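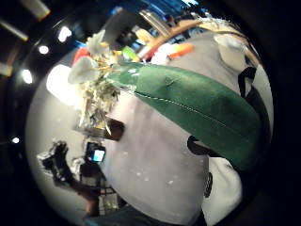
白い花に、濃い緑の大きな葉を合わせた造花。葉の中央には淡い色の縫い目が一本通っています。

造花ギャラリー 白と緑の飾り

Losnessは造花の飾りを作っている小さな工房です。このページには、白い花と緑の葉を使った飾りについて、写真と制作のメモを載せています。店頭で見た方から葉の向きや置き場所についてよく質問があるので、その答えもまとめて書きました。生花は扱っていません。

葉について
大きな葉は花より目立つので、一つの飾りに使う枚数は少なくしています。買ってきたままの葉はまっすぐで、そのまま挿すと棒のように見えます。指で付け根から先に向かってゆっくりしごき、先のほうを少し外へ返すと落ち着きます。折り目をつけると戻らないので、曲げるときは手のひらに当てて丸みをつけてください。
葉先を下げると横に広い飾りになり、上げると縦に長い飾りになります。棚に置くなら下げたほうが収まりがよく、床に近い低い台に置くなら上げたほうが上から見たときにきれいです。

白い花について
白は光の当たり方で見え方が変わる色です。窓際では花びらの縁が飛んで形が分かりにくくなり、部屋の奥では灰色がかって見えます。注文を受けるときは、置く部屋の窓の向きを先に聞いています。北側の部屋には少し黄みのある白、南側の部屋には青みのある白を選ぶことが多いです。
二輪の花を使うときは同じ高さに揃えません。片方を高く、もう片方を横へ出すと、間に細い枝ものを入れる隙間ができます。

小枝について
黄色や薄緑の細い小枝は、花と葉のつなぎに使います。数を決めて入れているわけではなく、花の根元が見えなくなるところでやめます。入れすぎると掃除のときにほこりが取れません。
細いものは絡みやすいので、保管中に引っ張ってほどかないようにしてください。根元を押さえ、先のほうから一本ずつ外します。

置き場所
白い壁の前に白い花を置くと輪郭が消えます。灰色や薄い茶色の前なら花も葉も見えます。色の多い棚の近くに置く場合は、飾りの後ろだけでも無地の板や布を入れると見やすくなります。
幅80センチの棚であれば、中央よりも左右どちらかに寄せ、葉が伸びる側を空けておきます。葉が壁に当たったままだと、その形に癖がついてしまいます。癖がついた葉は、外して平らなところに寝かせ、上から本をのせて一晩おくとだいたい戻ります。
エアコンの風が直接当たる場所では、葉が揺れて付け根がゆるみます。直射日光の当たる場所では緑が先に褪せ、白はそのあとで黄ばみます。台所に置く方もいますが、油がつくと水拭きでは落ちません。

手入れ
普段は柔らかい筆か、化粧用のブラシで払うだけです。葉は表面がなめらかなので、固く絞った布で付け根から先へ拭いてもかまいません。縫い目のあるものは縫い目に沿って拭きます。横に拭くと糸が毛羽立ちます。
花びらは拭かずに、ドライヤーの冷風を離れたところから当てます。温風は接着した部分に良くありません。水洗いはお断りしています。以前、浴室で丸ごと洗った方がいて、白い花に緑の色が移っていました。この場合は花だけ交換になります。

制作の時間と注文
葉の形が決まっていれば、組み立て自体は30分で終わります。時間がかかるのは葉を選ぶところで、同じ品番でも反り方が一枚ずつ違います。在庫から選び直すこともあるため、その日のうちのお渡しはしていません。
材料の多くはPrulleyの布製の葉と、Nyandaの小枝シリーズです。Nyandaの黄色は去年から少し濃くなりました。前に作った飾りへの足し挿しを希望される場合は、手元の飾りを持ってきてください。色を並べて確認します。古いほうの黄色も少し残してありますが、薄緑は残っていません。
発送はSendasellの箱を使っています。葉が長いものは箱の対角線に入れるので、届いたら葉先から引き出さず、台のほうを持って取り出してください。輸送中に葉が倒れていても、付け根を持って起こせば戻ります。

工房での受け渡し
火曜日は休みです。ほかの日は午後4時まで開けています。作業台を片づけていない日もありますが、置いてあるものは見ていただいてかまいません。葉だけ、小枝だけの販売もしています。
修理は当工房で作ったものに限ります。葉の付け替えは待っている間にできますが、白い花の交換は預かりになります。預かりの期間は、花の在庫によって変わるので、持ち込みの前に電話で花の大きさを伝えてください。花びらの端から端までを定規で測った寸法で分かります。
色違いの葉への交換も受けています。濃い緑から明るい緑に変えた場合、小枝の薄緑が目立たなくなるので、小枝も黄色に寄せて直すことがあります。その分の材料代は別にいただきます。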